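Automation Projects, Week 6 handout
Planning and buying equipment for a tabletop manipulation cell

Notes to go with the lecture. Slides go up later, these are the parts I talk through too fast. Budget draft is due in November, see last section.

1. Start with the task, then the arm

Most drafts from last year opened with an arm somebody liked and worked backwards. Don't. Write one line first: what gets picked up, from where, put down where, how often. Everything else hangs off that line.

Questions to answer before you open a catalog:
- heaviest object, with whatever is in it
- widest object the fingers have to close on
- farthest reach, measured on a real table with a tape
- does a person share the space while it runs
- who fixes it in the middle of a semester

Payload on a spec sheet is at the flange. The gripper comes off that number. So does the wrist camera, the bracket, the cable. Teams forget the bracket every single year.

2. Quote for the arm vs. cost of the cell

The quote is for the arm. The cell is the arm plus the mount, table, power, e-stop, gripper, cameras, lights, a computer that can keep up, and shipping. Read shipping twice. The Ellier quote we went through in class looked cheapest until you got to page 2, where the controller was a separate line.

Sort every line into one of these:
- one time (arm, table, frame, computer)
- wears out (finger pads, cables, connectors)
- comes back every year (licenses, service plan, calibration)

The third pile is the one that sinks projects. Department money is usually one time money, so a yearly license has to be paid from somewhere else and you need to say where.

3. Grippers

Two-finger parallel is the default for this course. Cheap, easy to model, spare fingers are simple to get. Suction only if your objects are flat and clean. Multi-finger hands — lovely, not on this budget.

Worked numbers from the Wasivix comparison: gripper 1050, spare finger set 200. Buy the spares in the same order. A second order later means a second shipping charge and a second approval form, and the form is slower than the shipping.

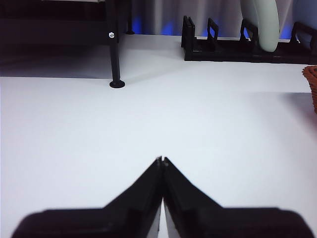 Check stroke as well as force. A gripper can be plenty strong and still not open wide enough for a mug. Also check what the fingers hit when they come in low next to something else, the fat part near the base is usualy what bumps, not the tips.

4. Table, props, lighting

Goes under "misc" in most drafts and then eats the contingency. Give it its own line.

Matte surface. Glossy tops throw reflections and the depth data gets ugly. Plain background if you can, a curtain is fine and costs close to nothing. Household props (racks, baskets, kitchen things) come from any store, but buy doubles, because the same model will be gone when you need to replace it. Keep the recipts, purchasing won't pay without them.

Lights: fixed, same every day. Window light changes all afternoon and you will blame the software.

5. Lead times

Clirnbridge quoted us over 3 months for the arm. Everything small came quicker, so the small stuff sat in boxes with the return window running out. Order backwards from the slowest item. Open and test each box the day it lands.

Ask each vendor, in writing:
- lead time from PO, not from quote
- who pays return freight
- warranty start — ship date or install date
- are software updates in the price or extra

Breathnach answered all of these in one email. Use it as the model for what a complete reply looks like, copy is in the course folder.

6. What to hand in

One page budget table, one page of justification. Each line needs item, vendor, quantity, unit cost, which pile from section 2. Two quotes for the arm and for the gripper. Contingency as its own line, with a sentence on what you'd spend it on first.

No screenshots of shopping carts. Questions before the lab session please, not during.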